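Tabletop cell good practice: release height and speed limits for cups and bowls

ebjorklund_cell2
Writing up the handling rules for our tabletop cell at Valska. Draft rule 4: any drinkware is carried at reduced speed, and the gripper opens only after contact with the surface is confirmed. Comments wanted before I freeze it.

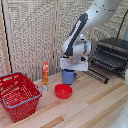
Randi Skjelbred
Contact confirmed by what? If it's motor current, write the threshold into the rule. "Confirmed" alone will be read differently by every operator on shift.

ebjorklund_cell2
Fair. Wrist force, 5 N, held for 600 ms. I'll add both.

tfurtado
600 ms is long. At Adine we ran almost 3,000 placements at a third of that and saw no difference in tipped cups. You're paying cycle time for nothing.

Randi Skjelbred
Your cups were all one model, if I remember the Adine report. Mixed stock is another matter. A handle moves the center of mass off the grip axis and the cup lands on one side of its base first. Keep the long hold.

tfurtado
Then make it conditional on the item class. A flat hold time for bowls and cups alike is lazy rule writing.

dbellamy
Separate point. Rule 4 says nothing about neighbors. We require 6 cm clear on all sides of the release point, rack prongs included - the prongs are low and people leave them out of the collision model.

ebjorklund_cell2
Ours are modeled, but as one solid block. Is that acceptable?

dbellamy
For transit, yes. For placing into the rack, no, you need the individual slots.

tfurtado
Agree on the slots. Still disagree on the hold time.

ebjorklund_cell2
Rev B will have hold time by item class, clearance as its own rule, and the rack model split by task. Randi, send me your threshold wording and I'll paste it in.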